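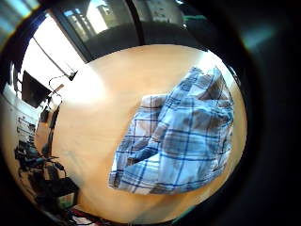
Fig. 6. Starting heap for a folding trial, plaid cloth on the wooden table, as seen by the camera on the hand-held gripper.

Section 4. Setting Up and Recording a Folding Trial

By this point you should have the gripper charged, the camera mount tightened, and the recording software open on the station computer (Section 3 covers all of that, and if you skipped it, please do go back, it is a short one). What follows is the part of the Grirkomow protocol people have the most questions about, and it is also the part where small differences between operators do the most harm to the results. We have tried to write it the way we would explain it if you were standing next to us at the table.

The method, in case you are new to it, learns to flatten and fold shirts from demonstrations made by a person holding the gripper. Each demonstration starts from a heap. The policy never gets to see a neat shirt at the beginning of a trial, and so neither should your recordings. Everything in this section follows from that one idea.

4.1 Before the first trial of a session

1. Clear the part of the table you will work on. Monitors, shelving and cables along the side may stay where they are. The policy was trained with that sort of clutter in view and does not mind it, as long as it stays out of reach of the cloth.

2. Look at the light. Daylight from a window is fine, and a washed-out patch on the tabletop is fine too. What matters is that you can still make out the creases in the cloth on the live preview. If the folds disappear into white, lower the exposure one step and look again.

3. Lock the exposure once you are happy with it. Leave it locked until the end of the session, even if a cloud comes over. (Mostafa Benkirane spent most of a week tracing a strange drop in grasp accuracy that came down to automatic exposure, and he has asked us to put this in every version of the manual.)

4. Pick a garment from the set and enter its code in the session sheet. Plaids and stripes go under group P, plain colors under group S. Keep to one garment for the whole session.

5. Wipe the lens with the soft cloth in the tool case. Paper towels scratch it.

Note: The lens is a very wide one, and straight table edges will look curved in the preview. The software handles this for you during processing. Please don't try to correct it by tilting the gripper, tempting as it is!

4.2 Making the heap

6. Hold the garment by any one point, at shoulder height, and let it hang until it stops swinging.

7. Let go. Do not lower it, and do not toss it.

8. Leave the heap the way it landed. If a sleeve has slipped off the table, gather everything up and drop it again; that is the only reason to repeat a drop.

9. Bring the gripper over the heap and check the preview. A good heap has at least one raised fold with shadow beside it, something like the peaked fold in Fig. 6. The heap does not need to sit in the middle of the view. We would rather have it off to one side now and then, and you will find that it happens by itself if you don't fuss.

10. Type H in the software to save the heap picture. Wait for the short beep before you move.

Caution: Keep your free hand away from the gripper fingers while the software is saving. The fingers may close briefly as the tool checks its zero position, and although the force is low, it is enough to pinch.

A word about step 8, which new operators find hard to follow. It is very natural to want to help the cloth a little — to open up a corner, or turn the collar so that it can be seen. Mirta Vergara compared two sets of recordings, one with heaps left alone and one where the operator had tidied them, and the policy trained on tidied heaps did noticeably worse as soon as it met a real one. It had learned to wait for a corner that never came. We have all done it, so don't feel bad if you catch yourself, just drop the garment again and mark the first heap as discarded.

4.3 Recording the demonstration

11. Press and hold the side button for a second to start recording.

12. Approach the cloth from above and choose your first grasp. A thick rolled edge that might be a cuff or a hem is often a good place, and so is a doubled layer that looks like a collar. You don't have to be right about which it is. Demonstrations where the first grasp turned out to be a poor choice and the operator recovered from it are kept, and they are very useful.

13. Close the fingers, lift slowly, and pause for a moment at the top. The pause gives the grasp classifier a clean stretch to work with.

14. Continue until the garment is flat, then fold it following the card for its type. Work at the pace you would use at home with the radio on. Operators who rush tend to drag the cloth.

15. Set the folded garment down, move the gripper clear, and press the side button again to stop.

16. Give the trial a result: F for folded, P for partly folded, X for abandoned. Please be generous with X. An abandoned trial costs us very little, and a bad one marked F costs a great deal.

Note: If the cloth slips out of the fingers, carry on. Do not stop the recording. Slips and second attempts are where the Núñez recovery module gets its training data, and Hermenegildo Chávez will thank you for every one of them.

4.4 How many trials you need

A session is 65 trials. The set used for the results in Section 7 contains 2837 demonstrations from 4 operators, and we found that the success rate on unseen garments rose quickly over the first 800 and much more gently after that. If you are adapting the method to your own garments, 800 is a sensible target, and you can always add more later. Spread them over several sessions and several garments if you can.

Take a break when your wrist asks for one. The gripper feels light at the start and a good deal heavier by the end, and tired operators begin to grasp from the same side every time.

4.5 When something looks wrong

The preview freezes but the timer keeps running. Finish the trial as usual and mark it X. Then unplug the camera cable at the gripper end, count to ten, and plug it back in.

The software reports "no contrast in heap." Usually the exposure is too high, or a plain pale garment is lying on a pale table. Lower the exposure one step for the next session, or lay the dark mat from the Jalisach kit under the garment and note this in the sheet.

The dark area at the side of the preview seems larger than you remember. Check that the gripper fingers are fully open and that the camera mount has not turned. A little darkness around the rim of the picture is normal with this lens and is masked out in processing.

The beep in step 10 does not come. The disk is probably full. Move finished sessions to the Nekinport server as described in Section 5, and start again from step 6 with a fresh drop.

Questions about the garment sets go to Magdy Chraibi, and questions about the recording software to Wael El Ouafi. Please include the session code and the trial number when you write to either of them.

Section last revised 29th July. The folding cards for long-sleeved shirts will be replaced in August; until then, use the ones in the tool case.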